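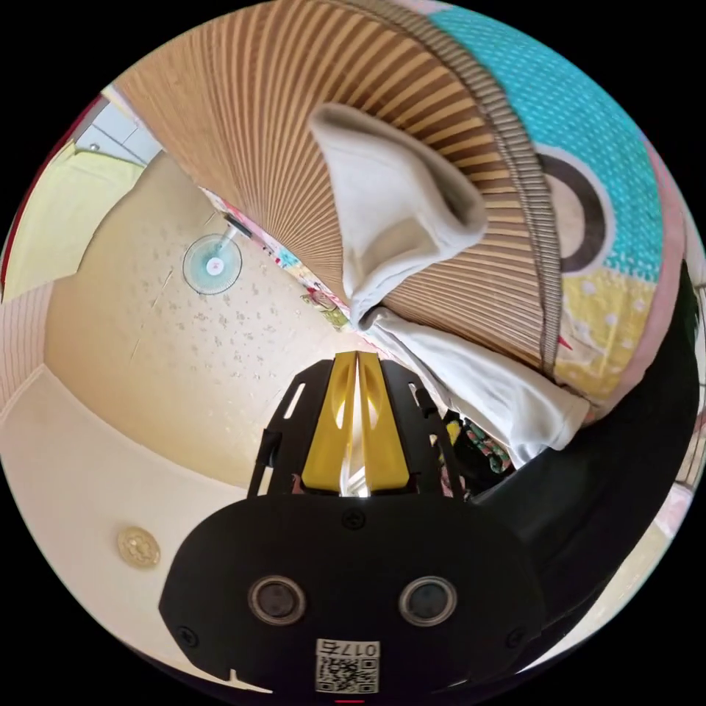
HOME TIPS / WEEKEND VISITORS

Guests for the Carkarberg October fair usually arrive hungry and with muddy shoes. Put an old towel inside the door and one more in the car. If you rent out a room, write the bus times to the fairground on a card, large enough to read without glasses - line 24 stops running early in the evening.

Wash the spare sheets 2 days before, not on the same morning. Soup can be cooked the night before and kept in the fridge, and bread freezes well in slices. For picnic blankets with grass stains, soak them in cold water with a little white vinegar, then wash as normal.

Updated 22/03/2024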